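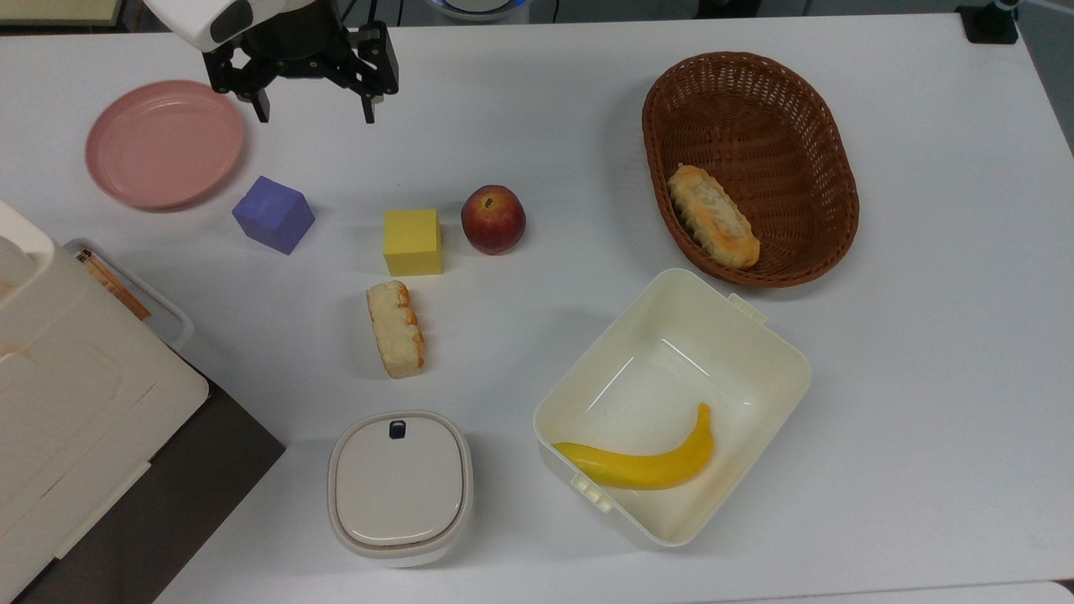 Pink plate, purple-blue block, yellow block.

Re: [zotdale-list] Series 2 finale (SPOILERS)
18 August 2018
Shared 10 times | 2 comments

> I'm going to be the miserable one then. I thought the finale was a
> cheat. We had a whole series of the Cairns brothers fighting over
> the haulage yard and then it all gets settled by a will that turns
> up in a drawer? They've been going through those drawers since
> episode one! And why was the mother suddenly so nice to everyone?
> I nearly switched off when she started dancing.

Well, I'm with you on the will and against you on the dancing!

The will was lazy, no argument there. My sister and I both groaned out loud. If they'd had the younger brother forge it I'd have believed every second, and I did wonder for a bit if that's where they were heading, what with him hanging about the office after dark and that long look at the typewriter. Maybe it's being saved for the next series. I hope so, otherwise the typewriter makes no sense at all.

But the mother! I've watched that dance at the Zevon four times now and I don't think she's being nice to anyone. Look at who she dances with. First the accountant, then the son she's just cut out, then the man who wants to buy the yard, and she says something in each one's ear and we never hear a word of it. She's working the room. And that frock is the same green one she wore to the funeral in series one (I went back and checked, yes I do need a hobby).

I do agree it was rushed, though. The whole Sirasthorpe business, with the lorries and the missing 800 pounds, just got dropped. Somebody took that money out of the tin and I'd quite like to know who. My bet's on the daughter-in-law. She had a new coat the very next week.

The music was lovely again, I thought. Did anyone catch what was playing over the last shot, when the lorry goes up the hill? It's got a woman singing and what sounds like a church organ, and it isn't the same as the one in episode three. I've played it to everybody at work and got blank faces.

Also, to whoever was asking last week, the number on the side of the old lorry is 417. It's on the key ring too, in the scene where he chucks it in the canal. I can't see what it means, if anything.

Right, the tea's going cold. I've still got the finale recorded if anyone on here missed it and wants a proper blow-by-blow.

Recent on this list
Series 2, episode 9: the canal
Who took the Sirasthorpe money?
Best and worst Zotdale weddings
Is the Zevon a real dance hall?
Will there be a third series?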